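Software Engineer, Perception and Motion Planning for Surgical Suturing (full time)

Rumum is a small software company. We write the control and perception code that lets a surgical robot do parts of a suturing task by itself, while a trained person supervises it. We do not build the arms or the instruments. Our product is called Kudo, and it is the layer between the cameras and the motor controllers: it finds the thread and the wound, it decides where the jaws should go next, and it stops when it is not sure.

Our office and laboratory are in Vusetmont. We are nine people at present, and we are looking for one more colleague to join us in May.

What the work is about

Suture thread is a difficult object for a computer. It is thin, it bends in every direction, and a good part of it is often hidden behind the instrument. The cameras near the wrist give us a close view, but the shaft takes much space in it and is out of focus. A fixed camera gives a more quiet view, with other things hidden. You will work on joining these views into one estimate of the thread that the planner can trust.

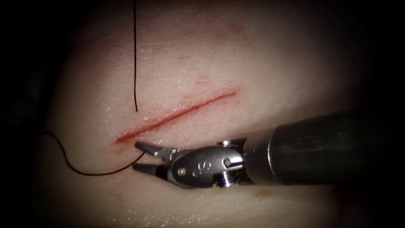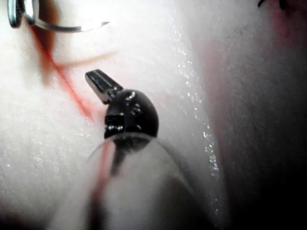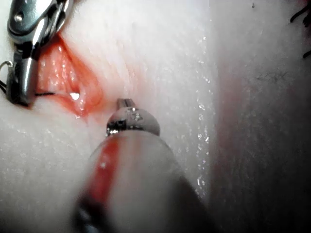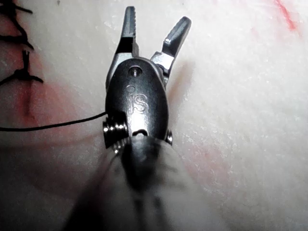

Instruments at the tissue surface, from the fixed camera (first) and from the cameras at the wrist (the other three).

Grosetti
Lead Engineer, Kudo Software, Rumum

I lead the software group and you would report to me. I prefer to write plainly what you would do in the first year, so that you can judge if it is interesting for you.

The first task is thread tracking. The present tracker works well when the thread is dark and lies free on a pale surface. It becomes weak near wet highlights, and when the thread passes close to the jaws. We have 400 recorded episodes with labels, and you may throw away any part of the present method if you can show a better one on these recordings.

The second task is in the planner. When the jaws hold a slack piece of thread, the planner must choose a path which does not pull on the wound edge and does not cross the other instrument. Now it replans too seldom. We would like to have it running at 66 updates per second together with the perception, on the same computer.

The third task is tooling. We have a replay program which shows all camera streams on one time line with the joint positions. Everybody uses it and everybody complains about it. A person who enjoys making such tools clean and quick will be very welcome here.

What we ask

Good C++ and Python, and at least 3 years of work with code that runs on real hardware.
Solid knowledge of camera geometry and calibration, including hand-eye calibration.
Experience with one of these: segmentation of thin objects, trajectory optimisation, visual servoing.
The habit of writing tests, and of reading logs before changing the code.
English good enough for daily work. Most of us are not native speakers, so please do not worry about small mistakes.

It is useful, but not required, if you have worked with cable-driven instruments. The cables stretch and the joint readings are not always what the tip is doing, so a part of our error comes from there. Knowledge of medical device software rules is also useful. We can teach you the surgical side.

What we offer

A permanent contract after the trial period, which is 3 months. Laboratory time is booked in half days and every engineer has the right to book it, also the newest one. You can work from home when you do not need the arms, but for this position you should live near enough to Vusetmont to come in most weeks. We help with moving costs and with the residence papers.

How to apply

Please send a CV and a short letter through the form on the Rumum careers page, and choose "Kudo perception and planning" in the list. In the letter, describe one fault in a robot system that took you a long time to find, and how you found it. A link to code is welcome, but we understand if your work is closed.

There are two talks. The first is by video and takes one hour. The second is at our laboratory, where you will look at a recording together with two of us and discuss what the software should have done. We do not give homework. Travel is paid by us, and every applicant gets an answer.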